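I run the after-school robotics club out of what used to be the sewing room, and every spring I get the same emails from parents and from people starting clubs of their own. How do you store the stuff? How do you keep a dozen kids from arguing over one computer? What do you do about the drawer task? So I'm putting my tips in one place, in no order at all, and I'll add to it when I think of more.

## Setting up the room

Put the charging station by the door. Ours was at the back for two years and everybody had to squeeze past the build tables at pack-up time, usually holding something with wheels. Now it's a shoe rack (the cheap kind with four shelves) with a power strip zip-tied to the side, and the kids drop things off on their way out. Label the cords at BOTH ends. I use bread bag tags and a marker.

Muffin tins are the best parts trays I've ever owned. Deep cups, they stack if you lay a cookie sheet between them, and you can run them through the dishwasher when somebody spills juice in the M3 screws. For the tiny washers I like the magnetic strips people hang knives on. Only steel ones will stick, of course, so the nylon spacers live in a pill organizer.

A yoga mat cut into rectangles makes great bench padding. One mat did all of our tables with a strip left over, and a dropped screw stays where it lands. If your mat smells like a tire shop, hang it outside overnight first!

Masking tape on the floor around anything that moves. The rule in our room is that if your toes are over the tape, the arm is off. The younger kids enforce this on the older ones with real joy.

## Working in simulation first

We spend most of the fall term on screen before we touch hardware, and I know some clubs hate that. I was one of the people who hated it. But we had exactly one arm on loan and a whole room of kids who wanted a turn, and the first time someone drove a gripper into a tabletop at full speed I came around pretty fast.

Some things that have helped:

- Save a copy of the starting setup and lock it. Somebody will nudge the cabinet a hair to the left to make their own program work, and then the next pair can't figure out why theirs quit.
- Name files with the pair's team name and a number. No "final," no "final2," no "REALfinal." Our team names this year are Prarkach and Pemeck, which came out of a bag of Scrabble tiles, and they're easy to search for.
- Slow everything down. We run at 10 percent speed until a program has made it all the way through once.
- Keep a paper notebook next to the keyboard. When a run goes wrong, write down what you saw before you change a number. Kids want to change the number first. So do I.
- Turn off the pretty stuff. A plain floor and a plain background load quicker on our old machines, and you can spot the gripper more easily.

If you're on school laptops, get a cooling stand, or do what we do and set the laptop on two rows of plastic bottle caps so air can get under it. The fans still sound like a hair dryer but nothing has shut down on us since we started.

## The drawer task

Okay, this is the one everyone asks about. The regional challenge is called Dekside, and the big points are in opening a drawer, which sounds like nothing until you try to explain to a machine what your hand does when you go get a spoon.

My first tip is to have the kids do it themselves, with two fingers, very slowly, on a real drawer at home. Which way do your fingers point? When do you start to pull? What does your elbow do? We had a kitchen drawer homework sheet one week and I heard from more than one family that dinner was late.

Second, split it into stages and give each stage its own little program: get near, line up, close, pull, let go. We don't move on to the pull until the lining up works from several different starting spots. It's a lot less heartbreaking to debug a short piece.

Third, make them stop right before the grip and look. I mean a real pause in the code, where the arm holds still with its fingers at the handle and the pair has to talk about it out loud before they press the key. Are the fingers on either side of the bar? Is the hand square to the drawer front, or coming in crooked? Spin the view and check from the side, because from straight behind the arm everything looks lined up.
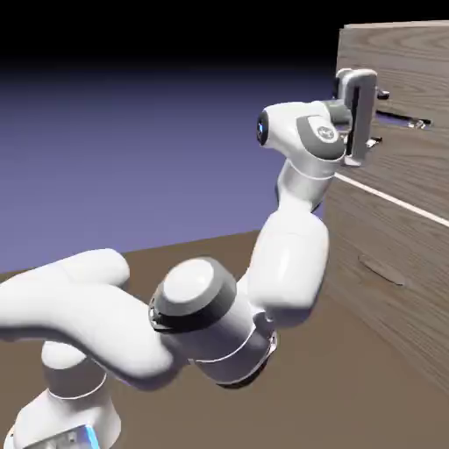 I passed an early draft of these tips around to the other club leaders in our area, and Nedelcu wrote back that the pause is fine for practice but we should take it out well before the challenge, that kids get so used to the stop they forget to plan the motion through it, and that in their room the pair has to say the whole pull from start to finish before the arm moves at all. I tried it that way for a couple of meetings and I think it's a good point, so now we do both. Pause in the fall, talk it through in the winter. The talking version is louder, be warned.

Fourth tip (I lost count in the draft, so forgive me if there's a fifth somewhere): pull straight. The natural thing for an arm with a lot of joints is to swing, and a drawer doesn't care for swinging. We tie a string to a shoebox and have the kids drag it along between two rulers, first with the wrist only and then walking backward. The box jams against the ruler when you swing. Once they've felt that, they go back to the computer and ask for a straight line without me saying a word.

Fifth, don't pull all the way. Part of the way open is plenty to see whether the grip held. Our practice setting is 8 centimeters, and if it gets there without the fingers sliding off, we call it good and reset.

And for the real drawer, once you move to hardware: rub a white candle along the runners. Yes, the old dresser trick! It took our sticky practice drawer from hopeless to smooth in a couple of minutes, and soap works too, though it flakes. Wipe the handle down with rubbing alcohol before every session as well. Twenty small hands plus cheese puffs makes a very slippery bar.

## Gripper pads on the cheap

We go through finger pads like crazy. My favorites so far, best to worst:

1. Bicycle inner tube, cut flat and stuck on with double-sided carpet tape. Ask at a bike shop for dead tubes, they'll hand you a bagful.
2. Shelf liner, the bumpy rubbery kind. Grips well, tears after a few meetings.
3. Rubber dish glove. Fine in a pinch, and the kids think it's hilarious when it's pink.
4. Craft foam. Squishes down flat and then stays flat. I've given up on it.

Clean the old glue off with cooking oil and a rag, then soap, then let it dry before you stick the new pad on. If you skip the soap the tape won't hold. I have skipped the soap.

## Making turns fair

One driver, one reader, and swap when the kitchen timer goes off. The driver has the keyboard and the reader has the notebook and isn't allowed to touch. We use an actual wind-up timer shaped like a tomato because a phone timer gets "accidentally" paused.

If a pair is stuck for two full timer rounds, they trade with another pair and work on each other's problem. I was nervous about that one, but they're so much nicer about somebody else's mistakes than their own, and they usually come back with an idea.

Also, snacks go at the halfway point and in a different part of the room. Pretzels, apple slices, nothing with powder on it (see cheese puffs, above).

## Money, quickly

People ask, so: our dues are 70 dollars for the year, and we raise the rest with one bake sale and one electronics drop-off in the parking lot. Last year the two together brought in 800 dollars, which covered the challenge fee, the cabinet wood and a scary amount of zip ties. If you do a drop-off, decide ahead of time what you won't take. We say no to anything with a picture tube and no to printers. I'm firm on the printers.

Ask families for scrap before you buy. Old drawers in particular! Put a note out in July when people are moving and you'll have more than you can store. Different handles are worth collecting too, since a program that only works on one bar will let you down the first time the practice drawer gets swapped.

## Packing for challenge day

Here's the box I pack the night before, with the things I've forgotten at least once in bold.

- Laptop and charger
- **The other charger**
- A copy of every program on two separate thumb drives
- Printed stage list, one per pair
- Spare finger pads, already cut
- Scissors, hex keys, **carpet tape**
- The candle
- Power strip and the long extension cord
- **Extension cord cover so the judges don't make you move**
- Tomato timer
- Water, pretzels, a deck of cards for the waiting

The waiting is the longest part of the day, so bring two decks if your group is big. And have each pair sleep on their last working version. Nothing changed after 8 at night has ever helped us, and I've got the notebooks to prove it.

Next on my list to write up is how we store the long cardboard tubes, which I keep putting off until I find a way I like.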